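Kanport hand controller: four weeks of teaching a robot arm to clear a table

Reviewed by Freya Whiteley

I bought the Kanport in August to replace the setup we had been using to record demonstrations, which was a gaming joystick and a lot of patience. The Kanport is a handheld grip with a trigger. You hold it, move it through the air, and the arm copies your hand. Squeeze the trigger and the gripper closes. Let go and it opens. A foot pedal connects and disconnects you, so you can put your hand down between moves without the arm following it.

It costs 345 with the pedal. The unit without the pedal is cheaper and I would not bother with it.

Setup

The instructions are a single folded sheet and a link. The link is better. Installing the software took 35 minutes, most of it spent finding out that it wants its own USB port and will not share a hub with anything else. After that the arm was recognized straight away. Alignment is simple: stand where you plan to work, point the grip at the base of the arm, hold the pedal down until it beeps. If you move your chair to the other side of the table you have to do it again. I forgot this more than once and sent the arm left when I wanted right.

There are three speed settings. Slow is good for the last inch before a grasp and tedious for everything else. Fast is too fast for a shared room. I left it on medium.

In use

Our work is pick and place with household things and play food. A person drives the arm through the task, the software records the joint positions and the video, and the recordings are used to train the arm to do the task without a driver. The quality of what you get out depends a great deal on how steady the driver was, so the controller matters more than its price suggests.

Coming from a joystick, the difference is large. Reaching down over a container and turning the wrist at the same time used to be two separate moves with a pause in the middle, and the pause ended up in the training data. With the Kanport it is one motion. New drivers pick it up within a session.

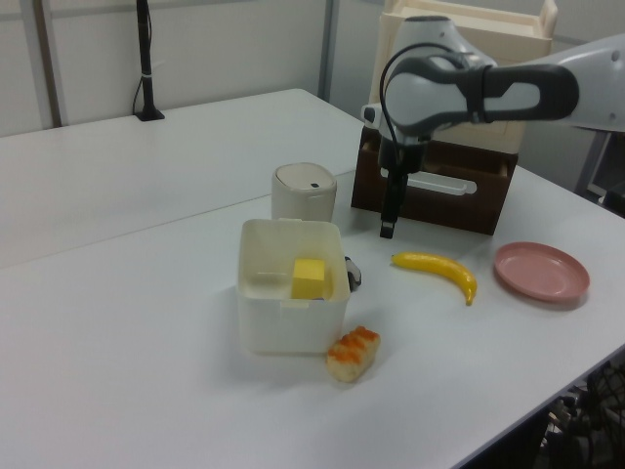
Brynhildur Baldursdóttir found it less comfortable, and told me that after 55 demonstrations in a row her thumb hurt and her grasps were getting sloppy. In her view the trigger spring is too stiff for anyone who has to hold an object closed for a long carry, and she would want a latch so the gripper stays shut until it is pressed again. She also said she preferred moving the arm directly by hand for short tasks, as you can feel when it touches the table and the Kanport tells you nothing.

I agree about the trigger. There is a latch option, but it is buried in the settings file and it is off by default. Turning it on helped. The lack of feedback is a fair complaint too. There is no vibration, so contact with the table has to be judged by eye, and the first few drivers all pressed down harder than they should have. We ended up setting a lower height limit in software, which the Kanport respects.

I disagree about moving the arm by hand, at least for our purposes. Your own hands and sleeves get into the video, and the arm never sees those when it runs alone. For teaching a fixed path without cameras I would still do it that way.

Small things take practice. Flat items with thin edges are the worst, and a soft block in a deep container is not much better – you need to come straight down and the grip drifts if your elbow is not supported. An armrest fixed most of that.

Recording software

The recorder that comes with it is called Trullitz. It is plain and it works. Start, stop, keep, discard. The discard button is large and easy to find, and you will use it often. Each take gets a number and a text label, and you can trim the dead time at either end. What you can't do is trim in the middle, so a fumbled grasp that was later corrected either stays or the whole take goes.

We have around 4000 takes in it now and the list has become slow to scroll. Search works on labels only. Write good labels from the start.

It crashed twice, both times on a Saturday when the machine had been left on overnight. Nothing was lost except the take in progress.

Compared with the Mirow

I had a Mirow on loan before buying. It is a small copy of the arm that sits on the desk, and you pose it with your fingers. It is more precise and there is no drift. It also takes up half a desk and only fits the arm it was made for. If you have one arm and plan to keep it, look at the Mirow first. If you change arms or share the controller between rooms, the Kanport makes more sense.

Good: quick to learn, smooth wrist control, pedal, simple recorder.

Bad: stiff trigger, no sense of contact, poor printed instructions, slow list with many takes.

I am keeping mine and have ordered a second pedal.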